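Section 4. Setting and clearing the small table

Read section 3 first if the cloth is still in its packet. If it's on the table already, start here.

Covers the square table only. The long one in the Brasero room has its own sheet, ask Flora Paterson.

Before you start

Cloth, bowls, plates, tissue box, damp rag, dry rag. Get it all over in one trip if you can. Tray is on the lower shelf, Hallodow kit box has the rest.

Wash hands. Yes, even for setting out.

Note: chairs stay back against the wall until the table is done. Pulling them in early means you lean over them and drag the cloth with your sleeve.

4.1 Putting the cloth on

1. Wipe the bare table. Damp rag, then dry rag. A wet table under a printed cloth leaves marks that come up later.

2. Unfold the cloth ON the table, not in the air. Find the middle fold first, line it up with the middle of the table, then open outward.

3. Check the drop on all four sides. Even by eye is fine.

4. Smooth from the center out. Flat hand. Don't tug corners, it just moves the crease somewhere else.

5. Stuborn crease – warm iron, dry, with a tea towel between. Never straight onto the print.

Caution: bracelets and watch straps catch on the hem. Take off or push up.

4.2 Setting out

1. Bowl first. Near the middle, everything else goes by the bowl.

2. Serving plate next, toward the front and off to one side. Leave a clear patch of cloth between plate and bowl so a hand can get in.

3. Tissue box at the edge, opening up, first tissue pulled through. Not next to the food.

4. Nothing else yet. Drinks go on last and only when people are sitting.

Note: on the checkered cloth use the squares to line things up. Quick and you don't need a ruler. On the plain one go by the table edge.

With the plate and bowl down and the tissues off at the side, you should have plenty of cloth still showing. 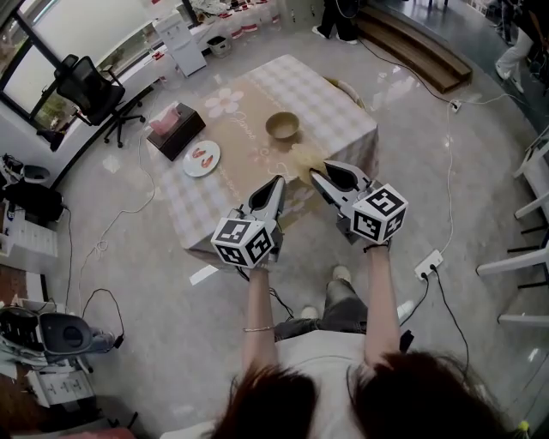 Angus Cosgrove wrote in after the last version to say the bowl should go down after the plate, as he always ends up shifting it to make space, and could we please stop telling people to center it like it's a fruit bowl in a hotel.

Fair enough. Either order works as long as both end up in the right place. If you're setting for two, do it his way. For more than that keep the bowl first.

4.3 Food on the plate

1. Small pieces, shrimp and so on, go on a flat plate. They slide about in a bowl and people end up digging.

2. Space them out. Touching is ok, stacked is not.

3. Tails facing the same way if they've got tails. Looks better, easier to pick up.

4. Sauce in its own dish, never on the plate. Put the dish down on a saucer.

5. Cold seafood comes out of the fridge last. 2 hours on the table, tops, then it goes in the trash. Doesn't go back in the fridge.

Caution: shellfish. Ask before you put it out. Keep its tongs or fork with that plate and don't use them for anything else.

4.4 Moving things once the table is set

People will want things shifted. Do it like this.

1. Lift, don't slide. Sliding drags the cloth and the whole lot goes with it.

2. Take round bowls by the sides, low down. Not by the rim with a thumb inside.

3. Plates with food – keep them level, both sides held. Clear the landing spot first.

4. Don't reach over a full plate to get at the bowl. Go from the other side of the table.

5. Re-smooth the cloth after.

4.5 Clearing

Reverse order more or less.

1. Food plate away first. Leftovers off, plate straight to the sink.

2. Bowl. Check it's empty before you tip it, there's usually a pit or a bit of shell.

3. Tissue box to the shelf. Used tissues in the wastebasket, not in the bowl please.

4. Crumbs: fold the cloth in from the edges, carry it to the trash, shake it there. Not over the floor.

5. Wipe the table again. Dry it.

6. Chairs back to the wall.

4.6 Stains

Do them the same day.

Sauce: blot, cold water from the back of the cloth, then a little dish soap. Don't rub.

Grease: soap first, leave it 60 minutes, rinse.

Tea or coffee: cold water right away, lots of it.

Seafood smell: soak in 400 ml white vinegar topped up with cold water, then wash as normal. Rinse twice or the cloth smells of vinegar insted.

Note: Durkden cloths are wash separately, the pink runs for the first few washes. Lencho ones can go in with towels.

Caution: no bleach on any printed cloth. If there's writing in the pattern that's the part that goes first.

4.7 Putting away

Cloth bone dry before it's folded. Fold in half, half again, then roll. Bowls nest with a paper towel between. Plates stand in the rack.

Short of anything, write it on the list inside the cupboard door. Next restock is March.

Section 5 is the counter.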